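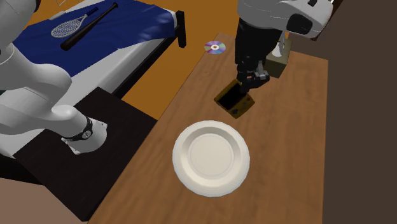

Progress report to the Charbonneau Fund
Project: Shared lunch in Clarwood
Period: from April to September

1. Work in this period

We opened the lunch room in Clarwood in May, one month later than we planned. The delay came from the kitchen ventilation, which did not pass the first inspection. The fan was replaced and the second inspection had no remarks. From June we serve lunch on four days each week. In the application we wrote five days, and we explain the difference in part 3.

Most of our guests live alone and come from the streets near the old mill. Some guests also come from Warham by the morning bus. This was not expected in the application, but we think it is good, and we have asked the bus company if the return bus can leave a little later than 1:15 p.m. We are still waiting for the answer.

2. Kitchen and dining room

The stove, the large sink and the second refrigerator are installed and paid. The tableware was ordered from Fosier in two deliveries. The first delivery was complete. In the second delivery the soup bowls were missing, and Fosier has agreed to send them without extra cost. Until then we serve soup only on days when fewer guests are registered.
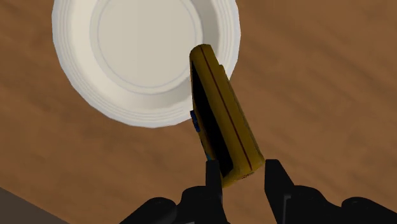
White plate with a ringed rim, on a wooden table.

The guests asked for plates with a rim, as it is easier to carry a full plate to the table this way. We have also changed the seating, so that persons with walkers can come in without asking others to stand up.

3. Difficulties

We could not find a second cook for the fifth day. Two candidates came to interview, but both wanted full-time work. We have now written the advertisement again with school hours and put it also in the Warham library.

Prices for vegetables were higher than in our budget during the summer. We covered this from the line for printing, where we had spent very little. We ask the Fund to confirm that this change is acceptable.

4. Next period

In October we will start the evening course about cooking for one person. We will also repair the back door, which does not close well in wind. The receipts and the updated budget table are sent separately.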